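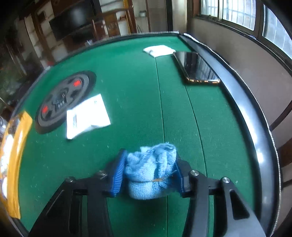

Care of Cloth-Covered Tables Between Seasons

The club room at Clalelitz closes to members at the end of September, and the period that follows is the proper time to attend to the tables. The guidance below reflects the practice I have followed as keeper of the room and is published on this blog at the request of several readers.

Brushing

The cloth should be brushed in one direction only, from the baulk end to the top end, using short and even strokes. Circular brushing lifts the nap and leaves chalk in the weave. Dust that gathers under the cushions should be drawn out first with the narrow end of the brush.

Ironing

Ironing follows brushing and never precedes it. The iron is to be tested on a sheet of plain paper before it touches the cloth. Two passes are sufficient. Members have asked whether the practice table requires the same treatment; it does, although less often.

Rails and Balls

Wooden rails may be wiped with a soft cloth and a very small amount of polish. Polish must be kept well away from the playing surface. Balls are washed in lukewarm water with mild soap and dried fully before they return to the tray.

Records

Each recovering is entered in the room ledger with the date, the name of the fitter, and the cost. The most recent entry, in the hand of Triin Žukauskas, shows a charge of 288 for the practice table, fitting included. Readers who keep similar ledgers are invited to write to me regarding the interval between recoverings, as our own entries before the move to the present building are incomplete.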